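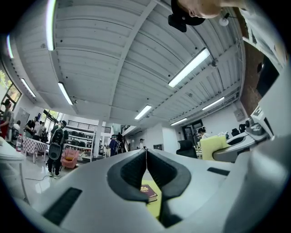
A small book with a dark maroon cover on a yellow-green surface

Replacing a lost passbook for a community savings account
Brandby Community Help — Money and Records

Question
Submitted by Tâm Lã in June

I hold a savings account with the Stakia Savings Association that was opened for me when I was a child. The passbook has been mislaid during a house move. The last balance I recall was 800 dollars, but I have no statement to confirm it. The branch at which the account was opened has closed. I wish to know whether the account can still be claimed without the passbook, what documents will be required, and whether a fee applies. My surname was also recorded under a different spelling at the time.

Answer 1
Submitted by Lụa Thân, accepted answer

Loss of a passbook does not by itself end your right to the funds. The association keeps its own ledger, and the ledger governs. I would advise the following course.

Write to the head office and ask for a lost passbook declaration. Give your full name, your date of birth, the address held at the time of opening, and the name of the closed branch. Its records were transferred to the Akolgo office, and requests concerning them are answered from there.

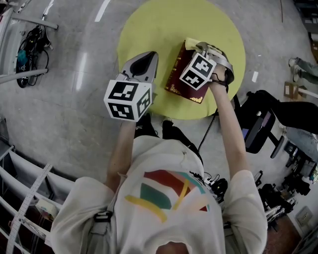

With the declaration, enclose a copy of current photo identification and one document showing the earlier spelling of your surname. A school record or a birth certificate is normally accepted. The declaration must be signed before a notary. Do not sign it in advance.

The fee for a replacement passbook was 70 dollars when I last assisted a member with this matter — please confirm the present amount before sending payment. If you intend to close the account, state so in the letter. A replacement passbook is then not issued, and the fee did not apply in the case I handled.

Should the account have been inactive for many years, the balance may have been turned over to the state as unclaimed property. The Akolgo office can tell you whether this has occurred and will supply the reference needed for a claim.

Answer 2
Submitted by a registered member

My father's took 105 days. Send everything by certified mail and keep the receipt.

Answer 3
Submitted by Bondamik Records Desk

Members are reminded that account numbers should not be posted on this site. Inquiries regarding name corrections may be made at the desk until 4 p.m. Copies of older school records are available there on written request.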